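29 April 2026

Got to the workshop after dinner and stayed until they turned the heat off. The arm is back on its base plate with the new bolts. I had to drill out one of the old holes because the thread was gone, and the bit wandered, so that corner now has a washer under it. It sits level enough.

Most of the evening went to the wrist camera. The mount I printed last week had it pointing too far forward, so at the bottom of a reach all I got was table and no fingers. I reprinted it with a steeper angle and moved the screw holes back 4 mm. Two of the holes were tight and I opened them up with a file. The cable still wants to pull out when joint 5 turns past a certain point. I put in a longer loop and a zip tie, and I'll see if it holds.

Otakar Ondrejka came by to return my crimping tool and stayed to watch. He thinks the fingers are too wide for what I want. He may be right, but wide fingers are forgiving when the approach is a little off, and mine usually is. We went back and forth on it and didn't settle anything. He also wants me to move to the Nesia board that he uses on his plotter. I am not rewiring everything now.

The grid tablecloth is staying on the bench. I can judge distances on the screen much better with the squares there, even where the cloth is wrinkled and the lines wander.
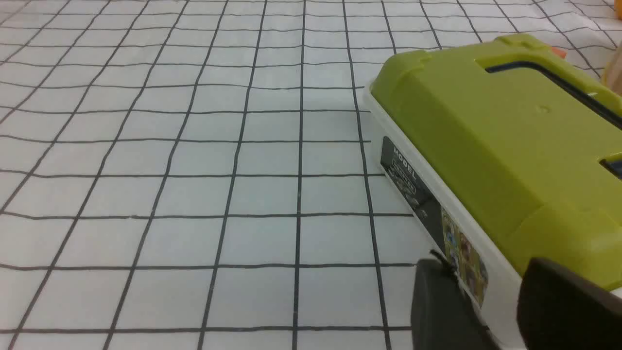
I dropped the closing force on the gripper again. At 200 it was too much for thin plastic, and I don't want to crack a lid. I ended up at 30 for the first contact, with a slow ramp after that. The left finger still reaches its stop slightly before the right one. I swapped the two servo horns to see if the fault moved with them and it didn't, so it must be in the linkage. I'll take that apart next time, when I have the small hex keys with me. They are at home in the kitchen drawer.

The Prenevell power supply got warm but didn't shut off. The fan is loud. Otakar says there is a quieter one that fits and that the shop in Pleltstead used to carry it. I should call before driving out there.

Corner grips are still the hard case. With a straight side I can line up by eye and be close. With a corner one finger ends up lower on the slope than the other, and I have to back out and turn the wrist. I wrote down the joint angles for the position I liked best – they are on the inside cover of the blue notebook, not in the file, so copy them over.

To do: hex keys, linkage, longer screws for the camera mount, call about the fan. Shop dues for July can wait.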